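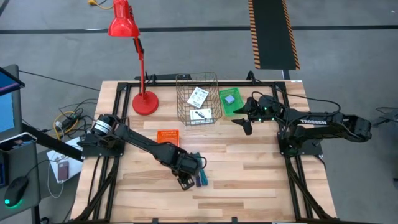
Hot Water Questions

My hot water runs out halfway through a shower. Is the heater too small?

Sometimes, but check the age of the tank first. Sediment settles at the bottom of an older tank and takes up room that used to hold hot water. In an electric unit, a failed lower element gives you the same result. Our plumber can test both in one visit.

How often should a storage tank be flushed?

Once a year in Undville, where the water is hard. Every second year is fine if you have a softener.

What does the small valve on the side do?

It is the pressure relief valve. It opens if the tank gets too hot or the pressure climbs too high. Lift the lever every 6 months and let it run for a few seconds. Keep clear of the drain line, as the water can scald. If it keeps dripping afterwards, the valve needs replacing.

Can I replace the anode rod myself?

You can if you have a long-handled socket wrench and enough headroom above the tank. Turn off the power or gas and the cold supply, then open a hot tap to let the pressure down. Many rods are seized in place by the time anyone looks at them. Don't force one. 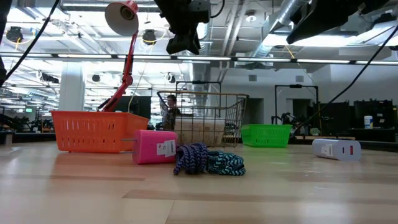

Bookings and Charges

What does a call-out cost?

The standard call-out is $322 and covers the first hour of labour. Parts are extra and are quoted before we fit them.

Do you install new heaters?

Yes. We fit Cleretti and Radulović tanks. A standard Cleretti replacement is $1328 installed, including removal of the old tank. Moving the heater to a different spot is quoted separately.

Who will come to my house?

Philomena Ayaaba covers Lornbridge and the farms north of it. Ama Korletey covers Undville. Either may fill in for the other in February.

Do you take calls after hours?

The phone is answered until 6 p.m. If your tank is leaking after that, close the cold water valve above it, switch off the power or gas, and leave us a message.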